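家庭の衣類整理サービスを手がけるRurnineが、服のたたみ方と積み方をまとめた新しい講座「Drilden」の受付を12月から始める。会場は商業施設Ambrosioの上階にある貸しスペースで、収納用品のIrnerが棚と仕切りを提供する。うたい文句は「一度たためば、もう崩れない」。発表資料には、試行に参加した家庭の82%が「服の山が気にならなくなった」と答えたとある。

数字は大きい。ただ、資料を最後まで読んでも、何軒に聞いたのかが書かれていない。

Rurnineに問い合わせたところ、広報窓口から「試行にご協力いただいたご家庭すべてを対象とした結果です」という回答がメールで届いた。その「すべて」が何軒なのかを重ねて尋ねると、「個別の数は公表しておりません」との返事だった。協力した家庭の選び方についても、既存の利用者から募ったという以上の説明はない。すでに料金を払って整理サービスを使っている人に、新しい講座の感想を聞いたことになる。好意的な答えが集まりやすい条件である。

もうひとつ引っかかるのは、質問の文言だ。「服の山が気にならなくなった」という答えは、山がなくなったことを意味しない。慣れただけかもしれないし、山を別の部屋に移しただけでも当てはまる。山が減ったか、着たい服がすぐ取り出せるようになったか、そういう問いが調査票にあったのかどうかも確認したが、「調査票そのものは社内資料」とのことで見せてもらえなかった。

講座の中身を見ていく。Drildenの手順は6段階に分かれている。広げる、表面をならす、幅をそろえる、折る、向きを合わせる、積む。資料ではそれぞれに片仮名の名前がついていて、たとえば「表面をならす」は「フラットリセット」と呼ばれる。手のひらで布をなでて空気を抜く動作のことで、洗濯物をたたんだことのある人ならたいていやっている。名前をつければ覚えやすくなるという考え方はあるだろうが、名前の分だけ講座の時間が延びているようにも見える。

折る工程の説明は比較的ていねいだ。袖を内側に入れてから身頃を縦に折り、裾から上へ送る。厚手のものは折る回数を減らし、薄手のものは増やして、できあがりの厚みを近づける。この「厚みを近づける」という部分は、家で試してみると確かに効く。綿の長袖とTシャツを同じ回数で折って重ねると、厚いほうの縁が持ち上がって山が傾く。折り数を変えると、傾きは目に見えて小さくなった。

とはいえ、これが新しい工夫かというと疑わしい。衣料品店の棚では昔から行われているし、図書館の家事の棚にある本を何冊か開けば、似た図がすぐに見つかる。Rurnineは資料で「独自の積層理論」と書いているが、どこが独自なのかを問うと、「6段階を一連の流れとして体系化した点」という答えだった。体系化という言葉は便利である。

「崩れない」という表現については、もっと慎重に読む必要がある。

机やベッドの上に積んだ服は、店の棚の服とは事情が違う。大きさも生地もばらばらで、持ち主も一人とは限らない。家族の洗濯物を乾いた順にたたんでいけば、下に大きいもの、上に小さいものという理想の順番にはならない。上の一枚を取れば下の折り目が引っぱられ、丸めた端がゆるむ。講座がどれほど上手に折り方を教えても、この部分は暮らし方の問題で、手つきの問題とは別のところにある。
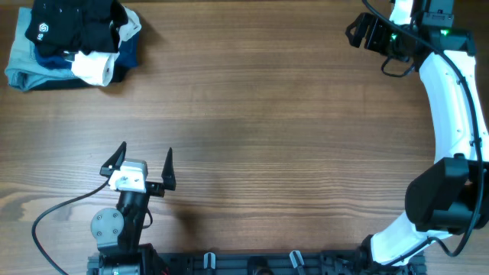 木の天板に積まれた、たたんだ衣類。黒い布の脇から白い布がふくらんで見える。

Rurnineの言う「正しい山」は、四辺がそろい、どの段も同じ幅で、側面から見ると折り山だけが並ぶ状態を指す。資料の完成図もそのように描かれている。ところが完成図に使われているのは、どれも同じ形の無地の服を同じ大きさに折ったもののようで、パーカーも、レギンスも、首まわりの伸びた寝間着も出てこない。同じ服ばかりなら、折り方が多少まずくても山はそろう。

この点を指摘すると、Rurnineは「講座ではお手持ちの衣類をお使いいただきます」と答えた。それなら完成図にも手持ちの衣類らしいものを使えばよさそうなものだが、「わかりやすさを優先した」という。受講を考えている人にとって知りたいのは、ふだん着の山がどこまで整うのかのはずで、そこを省いたわかりやすさは誰のためのものだろうか。

期間についての説明にもあいまいなところがある。講座の効果は「3週間で習慣になる」とされている。根拠を尋ねたところ、参考文献の類いは示されず、「試行参加者の声をもとにした目安」という返答だった。ここでも試行参加者である。3週間後に連絡を取ったのか、講座の最終回にそう感じると答えてもらったのかで意味はまったく変わるが、その区別は資料にない。衣替えの時期をはさめば扱う服の厚みも枚数も変わる。12月に始めた人が覚えるのはセーターの山の扱いで、薄手のものが増える季節にそのまま通用するかは、やってみなければわからない。

Irnerの関わり方も見ておきたい。同社はDrildenに合わせた棚板と仕切りを用意し、講座の会場で使うほか、受講者に割引で販売する。仕切りは山と山のあいだに立てて横倒れを防ぐもので、形としては本立てに近い。会場での練習はこの仕切りを使って行われる。

つまり、受講者が会場で目にする「崩れない山」は、仕切りに支えられた山だということになる。家に帰って何もない棚に同じ山を置いたとき、同じように立っているかどうかは別の話だ。Rurnineは「仕切りがなくても効果は変わりません」と言い、Irnerは「仕切りと組み合わせることで効果が最大になります」と言う。両社の言い分は並べて読むと噛み合わない。変わらないのなら仕切りはいらないし、最大になるのなら変わっている。どちらの説明が受講者向けに正しいのかを双方に尋ねたが、Rurnineからは先の回答を繰り返す返信があり、Irnerからは本稿の締め切りまでに返事がなかった。

割引の条件も読みにくい。資料の本文では「受講者限定価格」とだけ書かれ、末尾の細かい注記に、対象となるのは仕切りと棚板を同時に注文した場合だとある。仕切りだけが欲しい人には割引がつかない。棚板は既存の棚に合うとは限らず、奥行きの対応表は会場で配布するという。注文の前に対応表を見たい人は、まず講座に申し込むことになる。

受講料は、単発の回と続きものの2種類に分かれる。単発では6段階のうち前半のみを扱い、「向きを合わせる」「積む」は続きものでしか教えない。看板に掲げた「崩れない」に直接かかわるのは後半の工程だから、単発だけを受けた人は、肝心のところを聞かずに帰ることになる。資料の料金表にはこの違いが書かれているものの、申し込み画面の見本では単発のほうが上に大きく置かれ、扱う内容は別のページを開かないと出てこない。金額そのものは受付開始と同時に公開するとのことで、現時点では明らかにされていない。

会場となるAmbrosioの貸しスペースは、ふだん手芸や書道の教室に使われている。Ambrosioは今回の講座について「場所をお貸しする立場」と説明しており、内容の監修や効果の確認には関わっていない。館内の掲示では「Ambrosioがおすすめする冬の片づけ講座」となっていた。おすすめの理由を尋ねると、掲示の文面は催しを行う側から届いたものを使ったという。自社で確かめたわけではないものに自社の名前でおすすめと書くのは、客の受け取り方を考えるとあまり感心しない。掲示を直す予定があるかどうかについては、検討するとの返答だった。

公平を期して書いておくと、講座が役に立たないと決めつける材料もない。手順そのものは無理がなく、特別な道具がなくても試せる部分が多い。たたみ方を教わる機会が一度もないまま大人になった人は珍しくないし、ほかの人が同じ部屋で手を動かしているのを見ながら覚えるほうが、本の図を追うより早いという人もいるだろう。家で山がたびたび倒れて困っているなら、厚みの違うもので折り数を変えるという一点だけでも知っておいて損はない。

試しに、資料に載っている範囲の手順で編集部の服を積んでみた。扱ったのは部員が持ち寄った普段着で、裏起毛のスウェット、襟つきのシャツ、薄い肌着、子ども用の体操着などが混ざっている。折る前に布をならす工程は、シャツではよく効いたが、スウェットではならしたそばから縁が戻ってきた。肌着は滑りやすく、下のほうに入れると山全体が少しずつずれる。体操着は小さすぎて幅がそろわず、結局、上に載せるしかなかった。

仕上がった山は、何も考えずに積んだときよりは整っていた。ただし、真ん中のシャツを引き抜いたところで上半分が傾き、戻すのに手間がかかった。資料には、途中の一枚を取り出すときの方法が載っていない。Rurnineによると、それは続きものの講座で扱う内容だという。

生地による違いにも触れておく。綿は折り目が落ち着きやすく、化学繊維の多いものは反発が残る。洗い上がりの湿り気がわずかに残っていると形はつけやすいが、そのまま積めばにおいの原因になる。こうした話は山の持ちを左右するのに、Drildenの資料では「素材に応じて調整」という一行で済まされている。どう調整するのかは書かれていない。白いものと濃い色のものを重ねるときの色移りについても記述がなく、新品の濃い色の服を白い肌着と一緒にしまう人への注意くらいは、あってもよかった。

吊るす収納との比較もない。しわになりやすいシャツやワンピースは、たたむより掛けたほうが早く片づく場合が多い。全部をたたんで積む前提で組まれた講座では、その選択肢が最初から外れている。資料の冒頭には「クローゼットの服も、すべてたたむと空間が生まれます」とあるが、生まれた空間に入れるものとして紹介されているのがIrnerの棚板である。

そもそも、山が崩れる家では服の量が棚に対して多いことがある。置き場所が足りなければ、どう折っても最後は机や椅子の上に積むことになる。量を減らすか、置き場所を増やすか、洗濯の回数を変えるかという話で、折り目の角度の話ではない。この点についてRurnineは「手放すことを勧めないのがDrildenの特長」としている。服を捨てろと迫られるのが苦手な人には、確かにありがたい方針だろう。その代わり、量が原因で困っている人には効き目が薄い。資料にはそこまで書かれていない。

申し込みを考えている人は、次のことを先に問い合わせておくとよい。単発の回でどの段階まで教わるのか。途中でやめたときの返金はあるのか。会場で使う仕切りを買わずに済むのか。手持ちの服は何をどれだけ持ち込めるのか。返金について編集部が確認した範囲では、「受付開始後に公開する規約による」との答えで、具体的な条件はまだ示されていない。申し込んでから規約を読む順番にならないよう、画面を最後まで確かめてほしい。

試行の結果について、Rurnineは講座開始後にあらためて受講者への聞き取りを行い、まとまりしだい公表するとしている。対象の数、聞いた時期、質問の文言をあわせて出すのかと尋ねたところ、「公表の形式は未定」とのことだった。82%という数字は、その間も資料の表紙に載ったままになる。

受付はRurnineのサイトとAmbrosioの案内所で行う。会場での練習には持参した衣類を使い、洗濯済みのものに限る。Irnerの仕切りと棚板は会場で手に取って確かめられるが、その場での持ち帰りはできず、後日の配送となる。配送料は割引価格に含まれない。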